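Second Unit

Posted 29/10/2021 in Short Stories

The movie was called Felia and it was shot in Brestula over six weeks, starting in March. I was working at the hardware store on the main street then. A man from the production came in for gaffer tape, which we didn't carry, and bought duct tape instead. While I was ringing him up he asked if I wanted to be in a movie.

I said I had work.

He said it paid $800 if I spoke and a lot less if I didn't, and that he would see about getting me a line. I asked my boss for the day off and she gave it to me without asking what it was for.

They had changed the town some. The bank was a police station. The shoe store was still a shoe store but had a different name on the window, and people kept walking in to ask if it had been sold. On the corner they had put up a mailbox where there had never been a mailbox, and by the second week it was full of real mail. The production had to drive it all over to the post office in a plastic tub. My mother's electric bill was in there.

I was told to report to the church parking lot at five in the morning. A woman with a clipboard looked at my shirt and told me to take it off, and gave me another shirt that looked the same to me. Then I sat in a folding chair until two in the afternoon. There was a table of sandwiches. I ate three of them, and a woman who had been in eleven movies told me I should slow down, as there would be a hot lunch. She had brought a cushion for her chair and a crossword book. She was playing a mourner, and she said she nearly always got mourner or jury.

My line was, "She went out the back." The lead actress had run through a diner, and the detective came in after her and looked around, and I was the man at the counter who told him. That was the whole of it. I had been practicing in the truck. I had tried it with weight on "back" and with weight on "she," and I'd settled on saying it flat.

The diner was a real diner, the one by the feed store, but they had taken out the pie case and put in a jukebox. The jukebox didn't work. It had a light inside it and nothing else.

We did it 15 times. The detective was shorter than I expected and very polite. Every time he came through the door he was out of breath, and between takes he ran in place out on the sidewalk so he would be. On the fourth take I said, "She went out back," and the director said that was fine but could I say "the." On the ninth a fly landed on my hand. On the last one the director looked at the monitor for a while, and then he said thank you, and somebody took the shirt back.

I drove home. My mother had saved me a plate. She asked what the movie was about and I told her a woman was running away from a detective. She asked what the woman had done, and I said I didn't know. I hadn't seen the script. They had given me one sheet of paper with my line on it and the line before.

For a while it was all anybody in town talked about. The diner put a card in the window. The shoe store kept the other name. People would come up to me at the register and say the line, and I would give them their change. My boss told customers she had let me go off and be a star.

The movie was supposed to come out at Christmas. At Christmas we were told it would be summer. In summer there was a piece in the paper, four lines long, saying that Eltix Pictures had been bought by a company that made phones, and that several finished movies would be looked at again. I cut it out and put it in the kitchen drawer with the batteries.
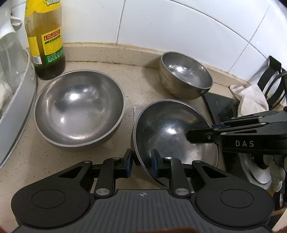
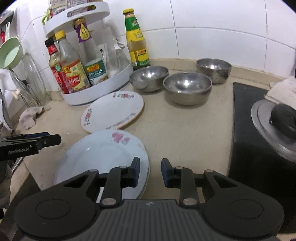 The Yagi

Seven years went by. I moved up to assistant manager and then, when my boss retired, to manager. The diner closed. Somebody from out of state bought the jukebox, although it was explained to them that it was only a light.

The Yagi is our movie theater. It has one screen and it has been there since before my mother was born. In the time I am talking about, it showed whatever was in its fourth or fifth week everywhere else, which mostly meant the third or fourth movie in a series of something. I saw a lot of movies there about the same people. You could miss one and it didn't matter.

The owner of the Yagi came into the store one afternoon for a toilet flapper and said she had gotten an email. The phone company had sold its movies to another company, and that company was clearing out. A theater could book any title on the list for a small flat fee, one night only. She had gone down the list and Felia was on it, between a movie about a submarine and a movie about a dog.

"Is it any good?" she asked.

I told her I had only been there one day.

She booked it. She put it on the marquee, and she ran an ad with the words FILMED IN BRESTULA across the top. The paper did a story and got my age wrong. There are 1,000 people in the town, if you count the trailers past the creek, and I would guess a quarter of them were in the movie walking down a sidewalk. They all bought tickets. She had to add a second showing at nine-thirty.

I bought three, for my mother and me and for the boss who had given me the day off. I ironed a shirt. My mother had her hair done and then said it was too tight.

The Showing

The lights went down late because people were still coming in and standing in the aisle to talk. The owner made a short speech. She asked that nobody shout when they saw themselves, and then the movie started and everybody shouted.

There was the bank. There was the mailbox. A man two rows ahead of me saw his father cross the street, and his father had been dead four years by then. He didn't shout. He leaned forward and put his hand on the seat in front of him, and the woman in that seat let him keep it there. It was a short shot. His father looked both ways and crossed and went out of the picture on the left side.

I will say that it wasn't a very good movie. I had trouble following it. The woman was running because of some papers, and the papers had to do with a dam, and there was a brother who might have been a husband. The town in the movie wasn't called Brestula and it was supposed to be in a different state. People said so out loud. There was a scene at the creek where the water ran the wrong way, and this bothered my mother so much that she brought it up again in the car. I think they had flipped it.

The mourner with the cushion was in it for a good long time. They went back to her face twice during the funeral. She had told me she never looked at the camera and she didn't.

Then the lead actress was running down the main street past my store, and I knew the diner was next. I sat up. My mother took hold of my sleeve. The actress ran into the diner and past the counter, and there was the back of a man's head and part of his shoulder, and that was me. I knew the shirt. She went through the kitchen and out.

The detective came in, out of breath. He looked around. You could see him look at somebody, and then a voice said, "She went out the back."

It wasn't my voice. It was a deeper voice than mine, from somewhere else, with weight on "back." The detective nodded and ran through the kitchen. All you saw of me was the shoulder.

A few people clapped. Some of them turned around in their seats and gave me a thumbs up, and I gave it back. They had heard the line and they had seen a man at a counter, and I guess that was enough for them. My mother let go of my sleeve.

"You sounded different," she said.

"I had a cold," I said.

My old boss looked at me over the top of my mother's hair and then looked at the screen again.

I stayed for the credits. Most people had gone out to the lobby by then, where the owner was selling the last of the popcorn at half price before the next crowd. The names went by fast and small. The man who had come in for tape was there. I was near the end, under "Man in Diner," with my name spelled right. Whoever did the voice wasn't listed anywhere that I could see.

Afterward

We couldn't get out of the parking lot for a while because of the people coming for the nine-thirty. My mother talked about the creek. My old boss was in the back seat and she said the store had looked good, she had forgotten we used to have the green awning. I said I had forgotten it too.

We dropped her off first. She got out and came around to my window, and I rolled it down.

"How did you say it?" she asked. "When you did it."

"Just flat," I said.

She thought about that. Then she asked me to go ahead and say it, and I did, with the engine running and my mother looking for something in her purse.

"I like that better," she said, and she went up her walk and felt around on top of the door frame for the key.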